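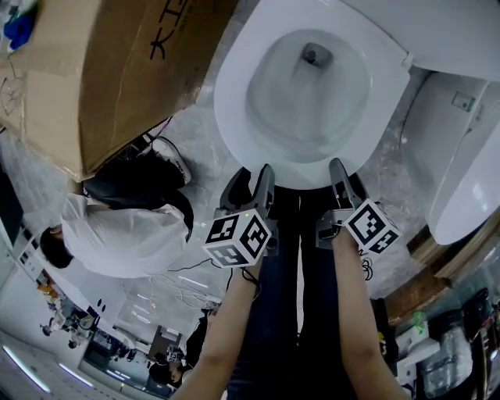

Reforma del baño pequeño: ¿cisterna vista o empotrada?

marga_bedham
Hola a todos! Me piden 3420 euros por el baño entero con cisterna empotrada y me parece una burrada (son 16 azulejos mal contados, vaya). ¿Alguien la ha puesto?

tornillo14
Yo, y no repetiría. El día que gotea toca abrir pared. Con la vista levantas la tapa y listo.

Inês Leitão
Pues no estoy de acuerdo, tornillo. La mía se repara por el hueco del pulsador y limpiar el suelo es una gozada!!

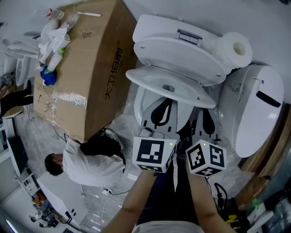
Eso sí, pide que te desglosen la mano de obra, que a mí me colaron 100 euros de "varios".

tornillo14
Por el hueco del pulsador, con mis manazas... suerte.

marga_bedham
Jajaja. Creo que me quedo con la vista y me gasto la diferencia en una mampara decente. En diciembre empiezan, ya os contaré.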